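# Walk-on at a small college: how does the redshirt thing work if I already played in 2 games?

I'm a freshman linebacker at Kavberg, walk-on, no scholarship. I came in sixth on the depth chart and figured I'd spend the fall on scout team, holding a bag and getting run over by the starting guards. Then we had a couple of injuries and I got into 2 games in the middle of the season. The first was just kickoff coverage. In the second I got one full series on defense at Tranudow when we were already way behind, and I made a tackle (assisted, but I'm counting it).

Now the season is almost done and my position coach said something like "we'll see about getting you your year back." I said okay coach and walked off like I understood. I did not understand. Do I have to ask for it? Does it depend on how many snaps I played? I wasn't hurt at any point, unless a jammed thumb counts.

Also, and this may be a dumb question, does it change anything that I'm not on scholarship? My parents are paying for everything and a fifth year is a lot of money, so I'd like to know what I'm signing up for before I go nodding at another coach.

Posted 9 November 2013

---

## Answer 1

Former small college safety here, and I now help out with the defensive backs at a different school, so take this as one guy's experience and go check it.

First thing, "redshirt" gets used for a few different situations and coaches blur them together all the time. The plain version is that you practice all year, you don't play in games against other schools, and you keep that season of eligibility for later. The medical version is for when you get hurt early and miss the rest. Those are separate things with separate paperwork, and some divisions don't even treat the plain version the way you see it talked about on TV. At some schools just practicing past a certain point in the season uses up the year.

So the question I'd be asking is which division and which conference you're in, and what their book says about what counts as participation. When I played, one snap was one snap. We had a kid go in for a single kickoff in November, up by a mile, everybody on the sideline cheering for him, and that was his freshman year gone. He was pretty sick about it when he found out. Kickoff coverage counts. It's a play in a game.

Snap counts, as far as I ever saw, didn't matter at all. I've heard guys swear there's a magic number and I've never seen it in print.

Now, your coach might be thinking of some kind of waiver, or he might just be thinking out loud. Position coaches are great on gap fits and not always so great on eligibility (I include myself in this!). The person you want is whoever handles compliance in the athletic office. At a little school that's often the same person who does three other jobs, so email first and ask for ten minutes. Bring:

- the dates of the games you got into
- what you played in each one, special teams included
- any trainer visits, even the thumb
- how many credits you're carrying

That last one matters more than people think. Your clock for finishing can run on semesters enrolled full time, and if you drop below full time it changes the math.

I have all my old stuff from those days packed away, playbooks and the eligibility letters too, and I went looking for the letter that spelled out the participation part so I could quote it to you. Didn't find it. I did find a depth chart from my sophomore year with my name spelled wrong.

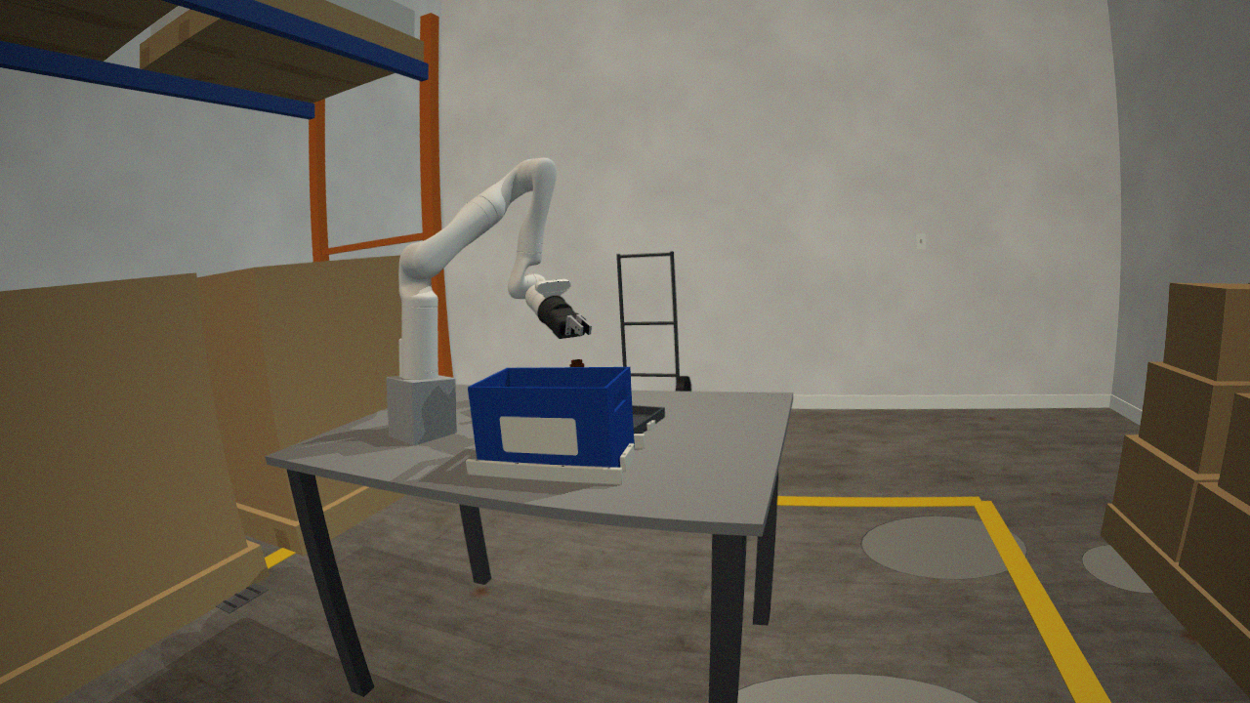 *Blue bin, white label panel on the front.*

On the scholarship question - no, being a walk-on didn't change how seasons got counted anywhere I've been. A season is a season whether you're on a full ride or buying your own cleats. What changes is what the fifth year costs you. If you can graduate in four, think hard about whether you want to stay for a fifth, and what you'd be studying while you did. I stayed for mine and loved it, started eight games, and I was still paying it off when I turned thirty.

Ask one more thing while you're in there. If you did leave after four years with a season left, could you use it somewhere else as a grad student? Guys from Helmy did that when I was playing and a couple of them got real snaps out of it.

---

## Answer 2

2 games is nothing you're fine. my cousin played in like half the season at Covovia and still got his year back. just do what coach says

> **Comment:** Was your cousin hurt? That's a completely different rule.

> **Comment:** yeah he tore his knee up. but still

---

## Answer 3

Parent of a player, offensive line, just finished his last year. I agree with most of the first answer and want to add a little from the checkbook side.

Get it in writing. We had two seasons of "don't worry, we'll take care of it" from a staff that then left, the whole bunch of them, over one winter. The new coaches were perfectly nice and had no idea what anybody had promised. The only reason my son's situation got sorted out was that he had saved an email from the compliance office, with the season and the word "used" or "not used" next to each year. One email! Ask for exactly that at the end of every season and keep it somewhere you won't lose it.

Second, ask the financial aid office about year five separately. Don't assume the coaches know. Some of the grants my son was getting were good for eight semesters and that was it, and we learned this in the spring, after he'd already told everyone he was coming back. He came back anyway. Our share for books and fees alone that fall was $1,674, and we hadn't planned on a dime of it.

And good for you on the tackle. Assisted counts in our house too.

> **Comment from original poster:** Thank you, this is super helpful. I emailed the compliance lady and she's seeing me after practice. She already said kickoff coverage counts as playing, so that part of Answer 1 looks right. I'll come back and update when I know about the rest.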